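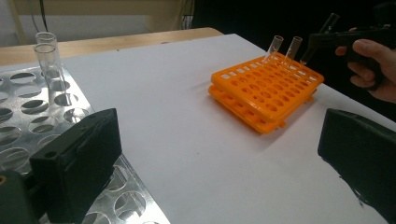 Grippers keep letting glass tubes tilt

Gil-soo Jin, Wednesday

Two hand-held grippers on the shop bench, one per hand, moving test tubes from the metal rack to the orange one. My tubes arrive leaning like commuters. Softer pads?

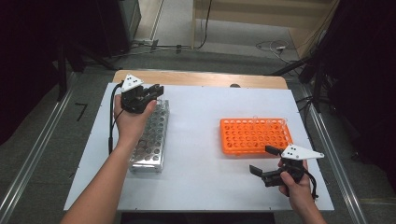
I already slowed down, and my wrists have filed a complaint.

Evanthia Lambrakis

Skip softer. Cut a shallow V down each pad – flat on round glass is a pivot. Grip higher, too.
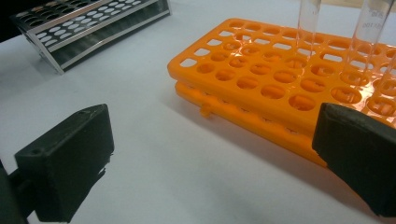

Two tubes upright in the orange rack

Rieger

Buy plastic tubes.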